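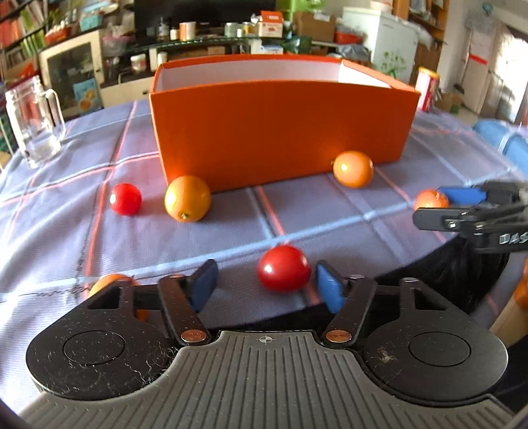

The fruit box, year two

We own a fruit bowl. It was a wedding present, it is very handsome, and it lives on top of the kitchen cabinets where it can't hurt anyone. The fruit lives in an orange box on the dining table.

The box came from Rorkby with a pair of lamps in it, or possibly one lamp and a great deal of tissue paper. I meant to flatten it. Then I came home with too many tangerines, set the box down for a minute, and that was in September of the year before last. It has a nice white inside and a flap that never sits where you put it. Guests assume it's a choice. I let them.

Every so often the whole lot has to come out onto the tablecloth. I do this when there's a smell, or when I've bought more of something I already had, and the second happens a lot more than the first. You don't see what's at the bottom of a box. You see the top layer, which always looks fresh, and you go to the store and buy more of the top layer.

So, out it all comes. Oranges first, because they roll. The tablecloth helps a little with that. It's a blue plaid I bought from Lamptey for $9, and it grips better than the bare table did, though the floor over by the TV still gets its share.

My system, if you want it:

Big oranges are for juice. Small ones are for eating in front of the television. Anything in between gets picked up by everyone, considered, and put back, and those are the ones that go soft. Lemons go on top because I need a lemon about once a day and I refuse to dig.

Then there's the tomato question. Lerato Buthelezi, who has been my friend long enough to be rude about my housekeeping, says tomatoes don't belong in with the citrus and that I'm raising them badly. I've tried giving them their own dish. The dish gets filled with batteries and a tape measure within the week, and the tomatoes go back in the box with the others – they seem to get along fine.

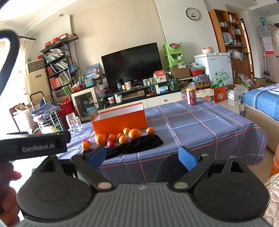 Citrus in every size we stock, and two small red guests.

Once it's all spread out I always believe it won't fit back in. It always does, with room left over, and then I feel I should buy more fruit. Tips, such as they are: put the heavy ones in first, keep the stems of things from poking other things, and wipe the inside of the box with a dry cloth. I used a wet one once. It's cardboard. It took four days to forgive me.

I could also clear the glass mug off the table while I'm at it, and do something about the shelves behind, where the jars have been gathering. That's another post. It has been another post since I started this blog.

Next time: can you freeze a lemon whole, and why does my freezer already have one in it?

Last updated: June 29, 2026

Recent posts
The drawer of lids, part 4
What I learned from alphabetizing the spices (very little)
Geneo shelf brackets, a slow review
A mug for every cabinet

Get new posts by email. We send one when there is one. Unsubscribe any time.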